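Pre-release checklist: knob-turning policy, simulation only
Project Duterum, build 191
Sep 2, 2019

1. Joint limits loaded from the config file, and from the right config file. OK. Last build it was the config for the other arm, which explained a lot.

2. Collision meshes on for knobs and fingers. OK, after a restart.

3. Camera pose matches the calibration entry. OK. The entry is still named "final_2". Please pick a name and live with it.

4. Target selection. PASS WITH COMMENTS. The planner must center the gripper over the knob it was asked for, with neighbors on every side. See the wrist view.
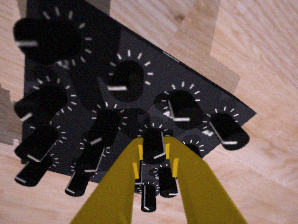

Checked by Chandrasekhar Unnithan
Second reader: Roel Mulder

Comments on 4: The fingers straddle the requested knob, so selection gets its check mark. Seen from this steep an angle the knobs stretch into posts, and the detector would love to box two of them as one. Overlap threshold stays where it is until Roel's fix is merged. The printed labels are a blur at this resolution, so no reading them – knob identity comes from the panel map or it doesn't come at all.

5. Indicator stripe angle within 6 degrees of ground truth. FAIL on 2 of 21 test poses. Both had the stripe hidden behind a finger. The estimator reported high confidence anyway, a quality I admire in salesmen.

6. Force cap active during twist. OK.

7. Stop command honored mid-twist. OK from the console. Not tested from the Worora dashboard, whose stop button is still gray.

8. Logs written with timestamps. OK, in two time zones. Roel to choose one.

Release held for item 5. Rerun all poses after the fix, including the ones that passed.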